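Home | Reviews | Desks and tables | Worktops | Storage | Contact

Juvent work table, pale grey top: long-term review

The Juvent is a fixed-height work table sold by Greria in two widths. I bought the wider version and have used it daily for nine months, mostly for sorting parts, cutting card and general bench work.

Assembly took one evening. The four legs bolt to a steel underframe, and the top is then screwed down from below. The bolt holes lined up except at one rear corner, where I had to slacken the neighbouring leg and start again. The supplied hex key is too short to give decent leverage, so use your own.

The top is the reason to consider this table. The finish is matte, in a pale grey-white with a faint speckle, and it throws back very little glare from an overhead lamp. Small dark parts are easy to find on it. Pale ones are less so, and I keep a dark mat for white plastic washers.

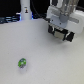 The Juvent top, matte pale grey-white.

Cleaning is simple. Pencil comes off with a damp cloth. Ballpoint needs a drop of washing-up liquid and two passes. Marker left overnight did leave a shadow, visible only in low light from the side. I have not tried solvents, and the leaflet advises against them.

Stiffness is adequate. With a 700 mm straight edge laid across the middle I could find no sag. There is slight sideways movement if you saw by hand – a cross brace would cure it, but none is offered. My older Wolico table is steadier in this respect, though its gloss top is tiring to work at.

The edge banding is the weak point. Mine has lifted a little near one front corner, and I have glued it back.

Verdict: a good surface on a merely decent frame. Recommended for light bench work.

Comments (3)

benchrat: Does the top take clamps without marking?

Stefanou: Mine marked under a small G-clamp. Use scrap wood under the jaw.

tilly_m: Same problem with the edge strip, left front corner. Greria sent a new length in October.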